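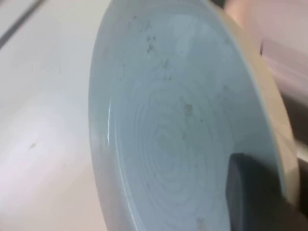 Can listening to a parenting audiobook change how a family talks at dinner? Probably a little, for a couple of weeks, and then the old habits come back unless somebody is working at it.

So says Ildikó Kovács, a family counselor who has sat through more of these recordings than she cares to admit. I had come to ask her about Lelamley, the small audio publisher whose self-help titles keep turning up in my feed with the word "proven" in the ad copy.

"Proven by whom?" she said. "I wrote to them in December. They sent me a list of reviews."

The title she had been asked about most is a set of 106 short chapters, each ending in a task for the parents. Kovács finished it on her commute. She liked the reader's voice and some of the early material on listening without interrupting. The rest she found thin.

"By chapter 40 he's repeating himself. There's a story about a boy and a bicycle that comes up three times, and the boy has a different name in one of them."

I told her a neighbor of mine swears by it. She shrugged.

"Good. Did your neighbor do the tasks, or listen to them while driving?"

I didn't know. I asked later: driving.

Kovács doesn't tell clients to stay away from audiobooks. Her complaint is with the free trial, which she thinks pushes people to collect titles and finish few of them. One father told her he had 100 in his library. "I asked which one he'd argue with. He couldn't name one."

What would she recommend instead? She wouldn't give me a title. "Pick a chapter. Play it with your husband or your wife in the room. Stop it when one of you disagrees."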